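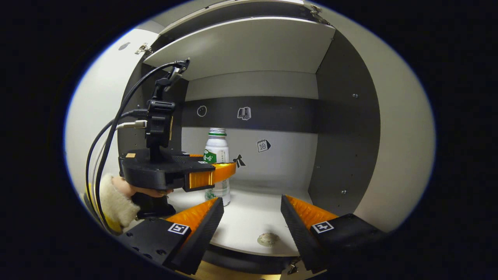 Off-season at Lerska: an interview with the woman who runs the lake huts

14 comments | Share | Save for later

The gravel road into Lerska closes to ordinary traffic in November, and after that the only way in is on foot or on skis from the car park at Buvport. The operator of the huts there has spent 13 winters on the lake. She asked that her name be left out, as she gets enough phone calls already. We talked on a Tuesday in the Buvport bakery while she waited for a fuel delivery.

She started as a summer cook. "I came for one season and the fellow who ran it wanted out," she said. "He showed me the water pump and the booking ledger, and that was the handover."

There are 4 huts on the east shore, the farthest of them at the mouth of Vuorinen Creek. Most visitors want that one for the view. She usually steers first-timers to the hut nearest the landing. "It's a long haul with a loaded sled if you haven't done it before. People look at the map and see flat. The lake is flat. The trail goes around the lake."

The trail climbs 200 metres over the shoulder of the ridge before it drops back to the water. Walking across the ice is quicker, and she discourages it before the middle of January. The creek keeps the ice thin at that end, and snow covers the weak spots.

Asked what people forget, she said dry socks and matches, then thought about it and added a mug. The huts have pots and a wood stove but no dishes. Guests used to leave the dishes dirty, so she took them out.

Her own favourite time is the week after the first proper snow. "You get fox tracks right up to the door. By Christmas it's all boot prints." Last winter 700 people stayed at least one night, the most she has had. She would be happy with fewer. The woodshed was nearly empty by the end of February and she had to bring in a load by snowmobile.

She doesn't travel much in winter herself. In spring, when the road is too soft for anyone, she goes away for two weeks, mostly to the coast. Last year she took the Luvex bus down with a tent and got rained on for nine days. "I didn't mind. Somebody else was in charge of the campground."

For anyone coming this year, she suggests midweek. The car park holds a dozen vehicles and fills early on weekends, and the plow can't get around cars left along the road. The outfitter by the bridge rents snowshoes and sleds but shuts at four. There is no cell service past the first kilometre, so leave your return time with someone in town.

She has been asked whether she'll put in power at the huts. "People ask every year. They can bring a headlamp." The fuel truck had pulled up across the street by then, and she took the rest of her cinnamon bun with her.

Shared 38 times

Get our trip reports by email. Enter your address to subscribe. You can unsubscribe at any time.

This site uses cookies to remember your preferences. Accept | Manage settings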